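Purnton Card Organizer
by Rodstead

If your cards have been living in a shoebox (ours did for years, rubber bands and all), we think you'll enjoy having the Purnton on your desk. It's a laser-cut wooden tray with a row of dividers and an open front, so you can flip through your favorites without tipping everything out. Item no. 322.

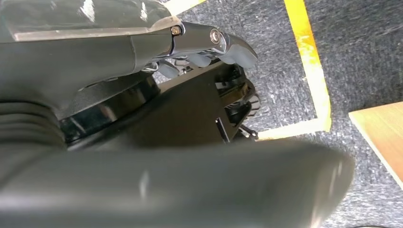 Will it take cards that are already in sleeves? I sleeve everything and I'd hate to have to peel them off again.

Yes, it will, and we keep plenty of our own that way! Just go a little easy on how many you put in each slot, as sleeves do add up.
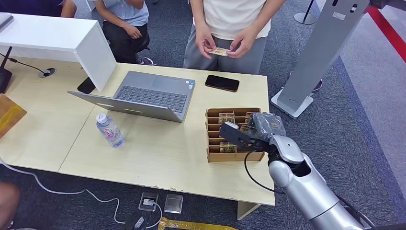
Purnton organizer on the desk, with cards in the slots

Care is simple: a soft, dry cloth now and then, and please keep it away from damp windowsills.
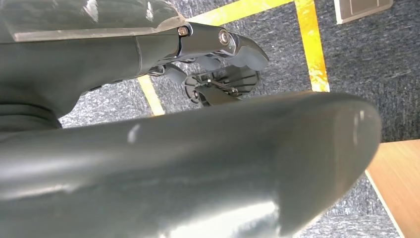 Orders placed by 8 on Tuesday morning go out that same day, well wrapped, and you have 15 days to send yours back if it doesn't suit your collection.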